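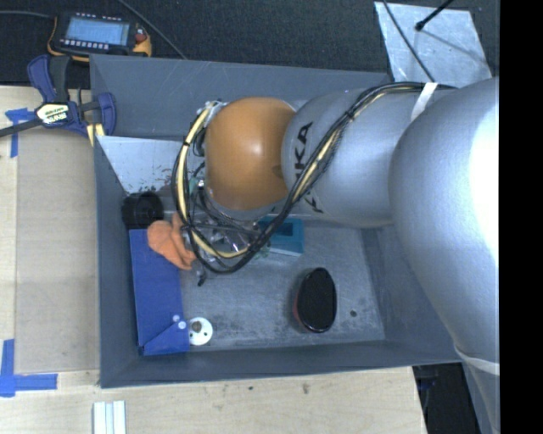
KUKA arm over the grey bin, between the orange cloth and the teal box.

Morenike Jibrin
@morenikejibrin
January 2021

A few people asked what I do all day now that I've moved over to Stumora. Mostly I pick things up with a robot arm by remote control, put them down again, and save the recording. Longer answer in this thread.

Stumora is the bin picking project at Pitier. The aim is an arm that can reach into a bin of unrelated objects and take one out without being told in advance what the object is. We get there by showing it, many times over.

Showing it can be done by hand or by remote. By hand means you switch the arm into a soft mode, take hold of it near the wrist and push it where you want it to go. The joints record themselves as you move.

By remote means you stand back with a controller in your hand and the arm copies your wrist. Turn left, it turns left. Squeeze, and the gripper closes.

I do both. People assume by hand is easier because you're touching the thing. For a big sweep across the room it is. For a small move inside a bin it's hard work, as an industrial arm is heavy even when it is trying to be helpful.

The other trouble with guiding by hand is that you get in the way. Your forearm ends up over the bin, the camera records your forearm, and the model learns that good picks involve a sleeve. We threw out an early batch for that.

So inside the bin we now use remote for nearly everything. By hand is kept for setting the start pose and the drop pose, which don't change much.

About the bin. It is deep and the walls slope. The slope matters more than I expected. Things slide down and end up leaning on each other, and the gripper has to come in at an angle without the arm touching the rim.

You can see the floor has taken some wear. The scuffs are a mixed blessing. Shiny new metal gave us reflections that moved with the lamp. Scratched metal is duller and gives a steadier picture, but pale marks can look like the edge of something.

The bar clamp on the corner is there to stop the bin moving. Before we clamped it, the bin would creep across the table over a session and the drop pose would be slightly off by lunch. You'd only notice when an object landed on the rim.

What goes in the bin is chosen to be awkward. The orange cloth is awkward because it has no fixed shape. You can pinch it nearly anywhere and it will come up, but it hangs differently every time and drags whatever it's lying on.

The teal box is the friendly one. Flat sides, clear edges. We leave one friendly object in every set so a new operator gets at least one clean pick and doesn't lose heart.

The long blue piece down the left side is the one I like least. It lies close to the wall, so there's only one side you can get at properly. My way is to tip it up from the near end first, then go in again for the grip. Two moves recorded as one pick.

Whether that should count as one pick or two was an argument that lasted most of a week. Oluwatosin Onyeka said one, because the object leaves the bin once. I said two, because the gripper closes twice. We went with one. He was right, and the model copes with it better.

Round things. Black ones against dark grey are bad for the depth camera, which tends to return a hole where the object is. A person has no difficulty. You go where you know it is, and the recording says "I closed on nothing" until the object comes up.

That's one of the reasons for doing demonstrations at all. The older system on this bench planned a grip from the depth picture alone. If the picture had a hole in it, there was no grip. With a demonstration there is at least a record of somebody going there anyway.

Now the part nobody outside the work asks about: the cables. There's a thick bundle down the arm and round in a loop by the gripper, and that loop has opinions about which way you turn the wrist.

Turn the wrist too far one way and the loop tightens. Too far the other way and it hangs low and brushes the objects. I learned to hear the first and watch for the second. The tape and the tie keep the bundle close, but you still plan your turns round it.

The loop also hides things. If a cable crosses the object in the camera's view then that's what the model sees, so we don't tidy it out of the recordings. It will be there when the arm runs on its own too.

How one demonstration goes. Arm at the start pose. I look at the bin and choose. Start recording. Move over the object, pause, come down, close, lift straight, travel, lower, open. Stop recording. Say out loud whether it was good or bad.

The pause before coming down is deliberate. When I first started I did everything in one smooth swoop and was quite proud of it. The model copied the swoop and came down in the wrong place at speed. With a pause, it has a moment to correct itself.

Lifting straight is the other habit I had to build. Your hand wants to lift and travel together, as you would with a cup. In a deep bin with sloping walls that puts the object into the side.

Bad ones are kept as well, marked bad. A slipped grip followed by a second try is useful. A collision isn't, so those get deleted and written up on the sheet by the door.

The recording software is called Walex. It's ours and it's plain. It has a start button, a stop button, and a box for notes that most of us leave blank and then regret. It saves the joint positions, the gripper state and the camera, all on the same clock.

Same clock is the bit that took the work. In the first version the camera was slightly behind the arm. You couldn't see it by eye, but the model learned to close early, every time, just above the object. We spent days blaming the gripper.

On numbers. The target for this set of objects is 200 good demonstrations. On a decent day I manage 26 before my wrist gets tired and my picks get lazy. Lazy picks look fine at the time and read badly the next morning.

So there's a rule now: 15 minutes on, then swap or stop. I ignored it for the first while and then went back through my own recordings. The late ones were all grabbed from the same side. I'd stopped choosing.

That is a real problem with teaching this way. Whatever the operator does without thinking goes into the model along with the rest. I'm right-handed and I come in from the right if left to myself. Oluwatosin comes in high and drops late. You can tell which of us trained a model by watching it.

To even that out we swap operators part way through each set and shake the objects into a new layout after every pick. Shaking is done by hand, with the arm parked and the key out. I use a plastic stick for anything stuck against the wall.

Safety, as someone will ask. Speed is limited while anyone is at the controls, there's a stop within reach of the operator, and no hands go in the bin while the arm is live. It makes the whole job slower. I've no complaint about that.

Does it work? Partly. On boxes and other firm shapes it's now dependable enough that I've stopped holding my breath. On the cloth it does well when the cloth is bunched up and poorly when it's spread flat.

On anything long lying against a wall it has picked up my tipping move, which I was pleased about. Then it tried to tip something that wasn't against a wall at all and chased it across the bin for a good while. More demonstrations needed in the open part of the floor.

In February the whole set moves to the Woldemariam site, where the bins are a different depth and the light comes from windows. I expect to redo a fair amount. We're taking this bin along as well so there's something to compare against.

If you're thinking of trying this yourself, with any arm: sort out your clock first, clamp everything down, and write your notes while you still remember the pick. I'd have saved a month.

Replies are open. I can't share recordings, but I'm happy to talk about cable routing for as long as anyone likes.

One more, as it's come up already: yes, I've tried it with a joystick. Fine for up and down, miserable for turning the wrist. The handheld controller that follows your hand took me an afternoon to get used to and I haven't gone back.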